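**Topic: Switching a small shop from paper ordering to a spreadsheet, worth it?**

**cornum_corner** wrote:

Thursday, February 9, 2023

We run a small grocery with one full-time employee besides me and my wife. Right now ordering is done with a clipboard. I walk the shop on Monday night, write down what's low, and phone it in. We carry a bit over 1,000 lines, but most of the money comes from maybe a third of them.

My nephew wants to put it all in a spreadsheet with minimum levels. I'm not against it, but I don't want to spend every evening typing. Has anyone here done it and stuck with it?

---

**Ivone Trindade** wrote:

I did it in April of last year. My advice is to skip most of the lines. I only track 400 and leave the rest to the clipboard. Spices, birthday candles, shoe polish and so on sell so slowly that you will see the gap before any spreadsheet tells you.

The first count took two Sundays. Now it takes me 40 minutes a week.

---

**beko_st_market** wrote:

I went the other way. Tried a spreadsheet, gave up, went back to paper. The numbers were only right on the day I counted. Breakage, stuff taken home for dinner, a case put in the wrong spot in the back room — none of it got written down, and by week three the sheet said I had flour and I didn't.

If you aren't going to scan at the register I don't see the point.

---

**Ivone Trindade** wrote:

> If you aren't going to scan at the register I don't see the point.

I don't scan. I don't try to keep a running total either. I write what's on the shelf and in back, and the sheet subtracts that from the level I want. The result is the order. Last week's mistakes don't carry over.

---

**beko_st_market** wrote:

Then it's a clipboard with a subtraction on it.

---

**Ivone Trindade** wrote:

Pretty much. The subtraction is what I used to get wrong.

---

**kiltix77** wrote:

I'm with Ivone on the method but I'd sort the sheet by shelf and not by supplier. Mine was by supplier at first and I was walking back and forth across the shop. Now the rows run in the order I walk: door, left wall, drinks, snacks, cold case, back room. A second tab regroups it by supplier when I'm ready to call.
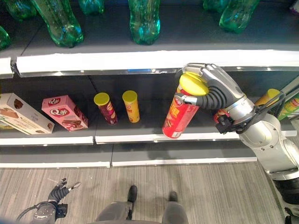

The other thing is case size. Put it in its own column. If the case is 25 and you need four, the sheet should tell you to wait, unless it's something people come in for by name. My first month I over-ordered crackers because I let it round up on everything.

---

**cornum_corner** wrote:

Walking order makes sense. I already do that in my head. How do you handle a supplier with a minimum? Coutinho won't deliver to me under a certain amount, and some weeks I don't get there.

---

**kiltix77** wrote:

I keep a short list of things that don't go bad and always sell. Paper towels, rice, dish soap. When I'm short of the minimum I top up from that list.

---

**beko_st_market** wrote:

Or order every other week and carry more. Depends on your back room. Mine is dry and has space. I'd sooner have stock sitting there than buy paper towels to please a driver.

---

**Ivone Trindade** wrote:

That ties up cash, though. In a slow month I'd feel it.

---

**cornum_corner** wrote:

OK. I'm going to try it with just the drinks and dry goods for a month and keep the clipboard for everything else. Nephew can do the typing. Kiltix, could you post a blank copy of your sheet, without the prices?

---

**kiltix77** wrote:

Sure, I'll put it up tonight. The second tab breaks if you leave an empty row in the first one, so watch for that.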